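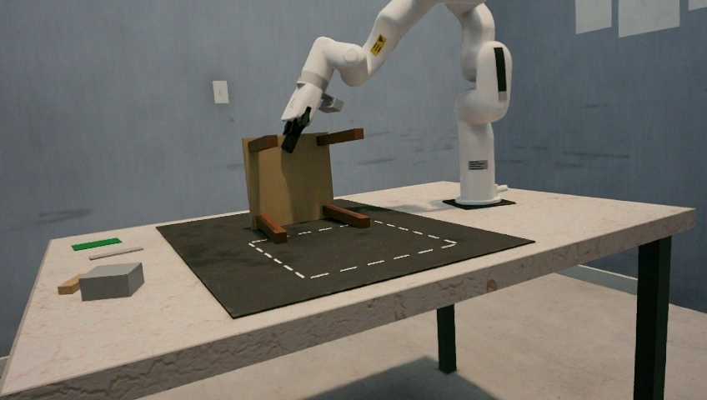 ## When the chair begins to speak

Most wooden chairs warn you a long time before they break. First there is a small sound when you lean back, then a movement you can feel in the seat, and after this a leg that comes out in your hand when you lift the chair to sweep the floor. In my family we called this "the chair begins to speak". I am told it is not an English expression, but the readers in Zaltbridge have understood it very well, and after my short note in February I received many questions. I try to answer the most common of them in this item.

### Find the joint that moves

Please do not begin with glue. Begin with the chair upside down on a table, with something under it so that neither the seat nor the table is scratched. Hold one leg near the foot and push it gently in every direction. Do the same with the next leg, and then with the rails between them, if your chair has rails. Put a piece of paper tape on every joint that moves, and write on the tape which part goes where. You will believe that you can remember it. I also believed this, and I once put a front rail at the back of my aunt's kitchen chair, where it has stayed for 21 years.

A joint that moves only a little is the difficult case. It is tempting to push some glue into the gap and hope. The new glue sits on the old glue, it does not reach the wood, and by the next winter the chair speaks again. If a joint moves, it is better to open it completely.

### Opening it

Before you pull anything, look for a small nail or screw. Many people before us have repaired chairs with a nail, and if you pull against it the wood will split. A thin nail can often be drawn out with pliers from the side. If the head is too deep, I prefer to stop and show the chair to a person with more experience.

When there is no metal, use a rubber hammer, or a normal hammer with a block of soft wood between. Knock close to the joint and not at the far end of the leg. Old animal glue gives way with a dry noise and leaves brown crumbs. White glue from more recent repairs is more stubborn, and here warm vinegar on a small brush is useful, with patience. I leave it for the time of one cup of tea, and then a second cup.

If three joints are loose and the fourth is firm, leave the firm one in peace.

### Cleaning, the boring part

All the old glue must go, from the peg and also from the inside of the hole. For the peg I use an old table knife, held upright and scraped along the wood. For the hole I use a small round file, or a piece of sandpaper rolled around a pencil. The peg must not become thinner! Grit 100 is rough enough, and only a few turns.

If you used vinegar, wipe with clean water and let the parts dry until the next day. I know that the dining room looks sad in this time, with a chair in pieces on newspaper.

Now put the chair together without glue. This is the step that people leave out, and I would like to ask you in a friendly way not to leave it out. You will see if a peg is too loose in its hole, and you will learn in which order the parts must go. Some chairs can be closed only in one order. For a peg that is too loose, a thin shaving of wood glued around it the day before is a good help.

### Glue and pressure

Ordinary white wood glue is right for kitchen chairs which are used every day. For an older or valuable chair, liquid hide glue is kinder, as the next person can open it again. Put a thin layer on the peg and a thin layer inside the hole. If it runs down the leg you have used too much; wipe it at once with a damp cloth.

Long clamps are nice to have, but a rope does the same work. Lay it two times around the legs, tie it, put a wooden spoon between the strands and turn the spoon until the rope is tight. Put folded cloth where the rope touches the edges. Then — before the glue becomes hard — stand the chair on its feet on a flat floor and press on the seat. If it rocks, push the high corner down and look again. I leave the rope on for 2 nights. The glue bottle promises a shorter time, but I have never regretted the second night.

### From our readers

Darcy Tipoki writes that the chairs near her stove come loose each year and the others do not. I had the same trouble with a radiator. Warm dry air makes the pegs shrink, so please move those chairs a little away, or let them change places with the others from time to time.

Another reader asks if she can use long screws through the corner of the seat frame. Corner blocks with screws, yes, if they were there from the beginning. A screw through the leg into the rail, please no. It holds well for some months and then it breaks the rail along the grain.

### Where to find things

Tonder, in the small street behind the post office in Zaltbridge, has hide glue again, and they will cut a single dowel if you bring the old one with you. Maihi sells cotton rope by the metre and has rubber hammers in two sizes. The smaller is enough for chairs.

The mending table at Zarnness opens again after the summer pause. There is space for 9 chairs in one evening, so kindly write your name on the list by the door, and bring your own cloths. Stools count as chairs. Rocking chairs I will treat in the next issue, together with the question of woven seats, for which I must first ask my neighbour if I may borrow hers.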